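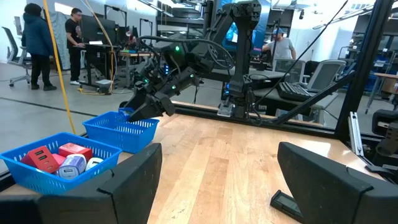

손목 카메라 시점. 파란 바구니 두 개와 충전기들, 건너편에 다른 쪽 팔의 그리퍼.

Trirholm 충전기 정리 데이터셋

안녕하세요! Trirholm은 두 팔 로봇으로 작은 충전기를 집어서 바구니에 담는 시연을 모은 데이터셋이에요. 사람이 원격으로 팔을 움직이고, 그때의 관절값과 손목 카메라 영상을 같이 저장했습니다. 원래는 제 모방학습 실험에 쓰려고 조금만 모을 생각이었는데, 하다 보니 욕심이 나서(다들 그러시죠?) 에피소드가 2,050개까지 늘었어요.

들어 있는 것

- 시연 에피소드 2,050개. 이 중 281개는 중간에 떨어뜨리거나 다시 집은 것들인데 일부러 남겨 뒀어요. 성공만 보고 배운 정책은 한 번 놓치면 허공에서 멍하니 있더라고요.
- 에피소드마다 손목 카메라 영상, 양팔 관절 각도, 그리퍼 열림 값
- 한 줄짜리 한국어 작업 지시문 ("빨간 충전기를 바구니에 넣어" 같은 식)
- 성공 / 실패 / 재시도 라벨. 제가 직접 보면서 달았습니다.

폴더는 sarnevau와 vatine 두 개로 나뉘어 있어요. sarnevau는 물체 자리를 비슷하게 맞춰 놓고 찍은 쉬운 쪽이고, vatine은 매번 마구 흩어 놓고 찍은 쪽이에요. 처음 써 보시는 분은 sarnevau부터 돌려 보세요. 여기서 학습이 안 되면 십중팔구 로더 설정 문제입니다.

수집하면서 정한 것들

에피소드는 그리퍼를 활짝 벌린 상태에서 시작해요. 초반에는 이걸 안 지켜서 첫 프레임의 그리퍼 값이 제각각이었고, 그 분량은 아깝지만 통째로 버렸어요. 충전기 방향은 따로 맞추지 않았습니다. 포트가 앞을 보기도 하고 비스듬히 틀어져 있기도 해요.
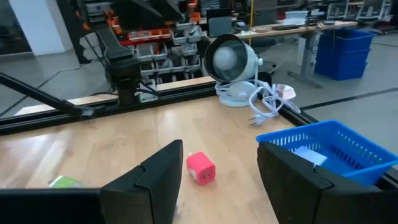
배경도 치우지 않고 그대로 두는 쪽을 택했어요. 깔끔한 배경에서만 배운 모델은 책상에 물건 하나만 새로 올라와도 흔들려서요. 그래서 작업과 상관없는 물건이 책상 위에 같이 나오는 에피소드가 꽤 있습니다. 그런 물건에는 라벨이 없으니 물체 검출용으로 쓰실 분은 따로 작업하셔야 해요.

한 번 앉으면 에피소드 15개씩 찍고 쉬었어요. 그 이상 가면 손이 게을러져서 궤적이 뚝뚝 끊기는 게 그래프에 바로 보입니다 ㅎㅎ

불러오기

ritchie 로더를 같이 넣어 뒀어요. 경로랑 폴더 이름만 주면 에피소드 단위로 읽어 옵니다. 영상과 관절값의 시각은 로더가 맞춰 주니까 원본 파일을 직접 여실 때만 타임스탬프를 확인해 주세요.

알려진 문제

- 손가락이 물체를 가리는 구간이 많아요. 집기 직전이 특히 심합니다.
- 나무 상판에 조명이 반사돼서 밝은색 충전기의 윤곽이 날아가는 프레임이 있어요.
- vatine 앞부분 에피소드 2개는 지시문이 서로 바뀌어 있습니다. 다음 버전에서 고칠게요.
- 배경에 사람이 지나가거나 일하는 모습이 나오기도 해요. 연구 목적으로만 써 주시고 영상만 따로 떼어 재배포하지는 말아 주세요.

다음 버전은 12월쯤 올릴 생각이고, 바구니에서 다시 꺼내는 작업을 넣어 볼까 해요. 라벨이 이상한 에피소드를 발견하시면 번호랑 폴더 이름을 이슈에 남겨 주세요!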